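Chapter 7
Contact Faults in Bedside Manipulation

Learning goals for this chapter
Read a fault log and separate the first error from the ones that follow it.
State the difference between a protective stop and an emergency stop.
Set force and speed limits for work near a person lying down.
Write a test plan that checks a limit before hardware is used.

7.1 The Naltimdale fault

Most of the faults in Chapters 5 and 6 took place in cells with fences. The robot worked on parts, the parts did not move by themselves, and a collision meant a bent bracket. A bedroom has no fence. The surface under the tool is soft and changes shape, and a person may be in it.

The case used in this chapter comes from the Naltimdale bedside trials, in which a single seven-joint arm was to straighten and pull back a blanket on command. All of the work discussed here was done in simulation, with the controller code that was planned for the real arm. The simulator was Netov. The motion planner was Nasex, release 3.

On Feb 4, 2023, run 582 ended in a protective stop. The log showed a joint torque error at the elbow, and the first report put the cause there: a bad torque estimate, to be fixed by raising the threshold. That report was wrong. The elbow error was the last of four entries, and the first had been written well before it.

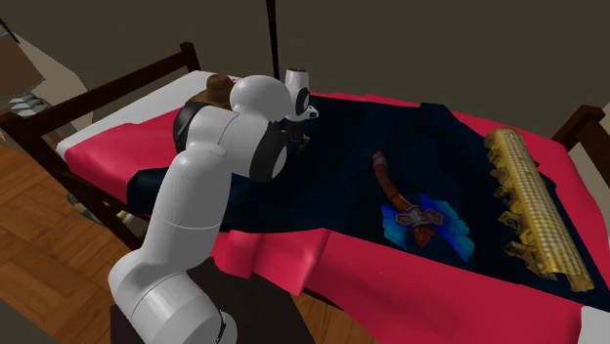

The order of entries was as follows. The depth map of the bed was marked stale. The planner accepted it anyway and computed a downward path to the last known height of the blanket. The tool met the bedding 62 millimeters above that height. The position controller, seeing that the tool had not reached its target, kept adding force until the elbow passed its torque limit and the arm stopped.

Each part did what its own specification said. The map server marked the data as old. The planner had no rule for old data. The controller was tuned for a stiff table, where a position error during a downward move is small and short. Over a mattress the same error grows slowly, and so does the force. The elbow limit had been set to protect the gearbox — it was never meant to protect a person.

7.2 Why the stop came late

A limit protects whatever it was measured for. Joint torque is measured at the joint, and the force at the tool depends on the pose of the whole arm. With the arm reaching far out over a bed, the elbow may carry a moderate load while the fingers press hard on a small area. In other poses the reverse is true. A single joint threshold therefore cannot stand in for a contact force limit.

Contact area matters as well. Two narrow fingers pointing down concentrate the load, and a forearm on top of the covers has no padding above it. The Acheampong rule, used in the rest of this chapter, handles this by splitting the bed into zones. Inside a body zone the allowed tool force is 30 newtons, and any downward motion must be made under force control. If the map is stale, the whole bed is treated as a body zone. 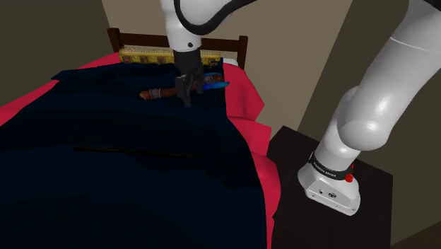 Figure 7.2 Simulated bedside arm with the gripper over the blanket, near the forearm of the figure in the bed.

The rule is simple to state and harder to apply. A blanket hides the shape of the body under it, and folds can look like limbs to a depth sensor. The zone map must be built from the worst reading of the data, which makes the arm slow. In the March review of the trials, task time went up under the new rule and the change was kept.

7.3 Stops and their limits

A protective stop is issued by the controller and can be cleared by software. An emergency stop is issued by a person or a safety circuit and must be reset by hand. Neither one removes a load already applied. In run 582 the arm held its pose after stopping, with the fingers still pressed into the bedding — a safe state for a machine tool and a poor one here. Section 7.4 covers retreat motions, which lift the tool a short distance after contact before the brakes close.

Before going on, review the torque-to-force mapping in Section 3.5. It is used without further proof.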